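4. Solicitudes de datos y transparencia: lo que revelan los expedientes

Llegamos ahora a la parte del estudio que más nos ha entusiasmado. Como se indicó en la sección 3, el corpus reúne 2.000 respuestas de proveedores de servicios en línea a requerimientos de autoridades judiciales extranjeras, codificadas según el esquema de Farooqui. La riqueza de este material es extraordinaria: cada respuesta conserva la fecha de entrada, la base legal invocada, el tipo de dato pedido y, lo mejor de todo, los márgenes de negociación entre el equipo jurídico de la empresa y el organismo solicitante.

4.1. Notificación al titular de la cuenta

El primer resultado se refiere a la notificación. En Lustamon, la plataforma de mensajería que nos abrió su archivo, la persona afectada debe recibir aviso antes de la entrega, salvo orden expresa de secreto. Esperábamos que esa cláusula apareciera de manera rutinaria en los requerimientos de carácter penal y casi nunca en los administrativos. Los datos cuentan algo bastante más interesante – la cláusula viaja con el juzgado de origen y apenas depende de la materia. Dos tribunales que tramitan asuntos casi idénticos redactan órdenes muy distintas, y cada uno mantiene su fórmula durante años, incluso cuando cambian los magistrados.

Bijan Najafi, que codificó de forma independiente la segunda mitad del corpus, llegó a la misma lectura sin conocer la nuestra. Los desacuerdos entre codificadores se concentraron en seis expedientes, todos ellos con traducciones parciales, y se resolvieron volviendo al texto original.

4.2. Cargos electos como titulares

Un subconjunto pequeño, pero fascinante, corresponde a cuentas de parlamentarios y concejales. Aquí la cuestión de la inmunidad se cruza con la jurisdicción del servidor, y el resultado es un verdadero mosaico doctrinal. En cinco expedientes la empresa planteó por iniciativa propia la posible inmunidad del titular; en ninguno de ellos lo había hecho antes la autoridad requirente. El caso que denominamos Haddad (véase el anexo B) es el más completo: contiene el requerimiento inicial, la objeción, la respuesta diplomática y una segunda orden de alcance mucho más reducido. Se puede seguir, casi párrafo a párrafo, cómo una petición de metadatos, contactos y direcciones de pago acaba convertida en una consulta sobre fechas de conexión. ¡Pocas veces un archivo administrativo deja ver con tanta claridad el trabajo de la política exterior!

4.3. Categorías de datos más allá de la cuenta

El esquema original distinguía entre contenido, metadatos y datos de abono. Durante la revisión de agosto añadimos una cuarta categoría, la de registros generados por equipos domésticos o de uso compartido, que los requerimientos recientes empiezan a nombrar de forma explícita. La legislación comparada apenas la contempla, y de ahí nuestro interés. Un registro de uso puede situar a alguien en un lugar y a una hora sin que medie comunicación alguna, y los tratados de asistencia mutua que examinamos hablan casi siempre de «comunicaciones».
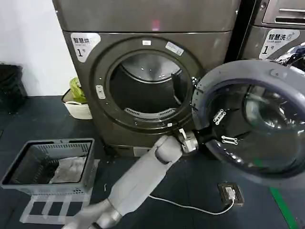
Figura 3. Secadora de carga frontal con la puerta abierta; la etiqueta blanca la identifica como número 1.

La herramienta Kinine, con la que anotamos los expedientes, permite asignar varias categorías a un mismo requerimiento, y conviene aprovecharlo: las peticiones mixtas resultan las más disputadas y también las que producen una argumentación jurídica más rica. Una versión preliminar de esta clasificación se presentó en Gitex y recibió comentarios muy valiosos sobre la frontera entre dato de abono y dato de uso – frontera que hemos vuelto a trazar en la tabla 4.

Queda pendiente el problema de la retención. Los plazos que declaran las empresas no siempre coinciden con los que se deducen de sus respuestas, y en la sección 5 proponemos un modo de medir esa distancia a partir de la fecha del registro más antiguo entregado.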